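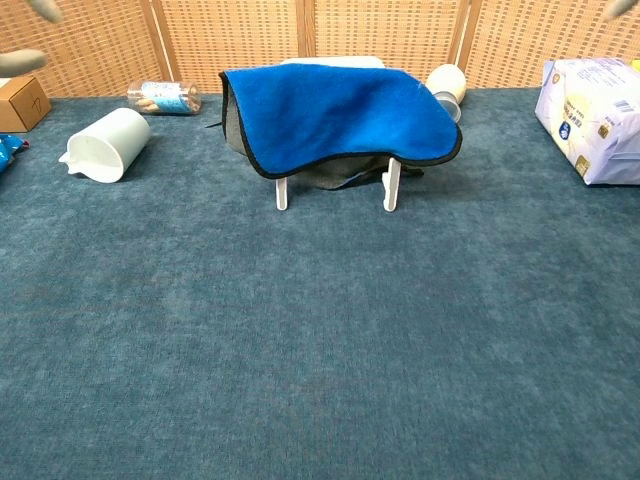 How many cleaning cloths does one small household really need?
Fewer than you own, I'd bet. Ten will carry most of us through a week if they get washed on time and each one has a place to live.

I came to that number the hard way. One Saturday in June I pulled every rag, towel and cloth out of my apartment in Grostwood, meaning to spend half an hour on it, and I was still sitting on the floor at dinnertime with a lap full of lint. There were old T-shirts in there! A bath mat with no back left! A tea towel printed with a map of somewhere I have never been!

So I did what I always do when my house beats me, which is make it into an article. I asked the readers of my Fander newsletter to tell me about their cloth drawers, and 158 of you wrote back (some of you at great length, and I loved every word). The main thing I learned is that almost everyone keeps their towels in a heap, almost everyone feels bad about it, and the good ones always end up at the bottom.

My own heap had three homes: under the sink, on top of the dryer, and draped over whatever seat happened to be closest. That last one is my worst habit. A towel over a stool feels like it's been put away, and then another goes on top of it, and pretty soon you've forgotten you own a stool.

What finally worked for me was sorting by job. Fuzzy, thick cloths go to dusting and drying the car. Flat microfiber goes to windows and counters. Anything gray or stained goes to floors and shoes, and it never gets promoted. I bought a four-pack of edged microfiber towels from Jitpraphai, the little housewares shop by the bus station, and I've been annoyingly cheerful about them ever since. I like a contrasting border. It gives your eye a straight line to follow when you fold, and I need all the help I can get.

Then comes the folding, which I used to skip. Lay the towel flat on something with a bit of grip (carpet is great, a slick countertop is awful) and tug the corners out before you do anything else. If you fold a wrinkled towel you get a wrinkled brick. Bring one short side over to the other, smooth it with your palm, fold again, and then into thirds so it stands up by itself in a bin.
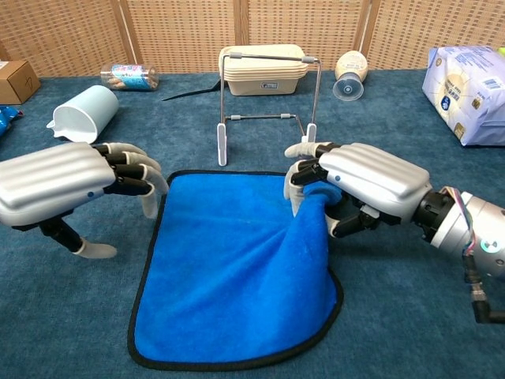
Start at a corner: a blue microfiber towel with a black stitched border, one corner gathered up.

About those bins. A reader at the Zinudance studios keeps hers upright like file folders, labels facing out, and I copied her that same night. One bin for each job, and when it's full, it's full. I wash on warm, no fabric softener, and never with anything that sheds.

My floor rags still wander. I found one in the car yesterday.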